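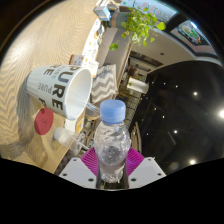

Water bottle in the hand-held gripper, Fosine open day

I went to the Fosine open day in October expecting to stand at the back, and within 16 minutes Olga Rivadeneira had put a gripper in my hand and told me to pick up a bottle. So I took notes! If you want to run a hands-on table at your own open day, this is how theirs went.

Start with stuff people know. Bottles and cups are great, and a thin plastic bottle is the best of the lot, as you feel it give when you squeeze too hard.

Next, stand the bottle up near the edge of the table where your guest can reach it without leaning. Open the fingers all the way, come in low and level, and stop when the bottle is between the two pads. Then close slowly. I grabbed way too fast on my first go (sorry, Olga) and had to start over. 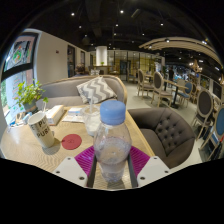

Once you've got hold of it, wait a second before you lift. Gert Van der Merwe kept telling our group to count to 2 in our heads, and I found it really did calm my hands down. Lift straight up a few inches, move over, and set it down gently – don't let go until you feel the table.

Give each person three or four tries. One is too few, and after five or so the line gets grumpy. Brenda Zapata kept a tally on a clipboard and told me they had logged 1157 grabs by mid-afternoon, from nearly 50 visitors.

Oh, and leave a few other things on the table. Kids want to try the cup right away, and they will ask what the lid is for. Ours stayed busy until 4:30, when Olga wanted her gripper back.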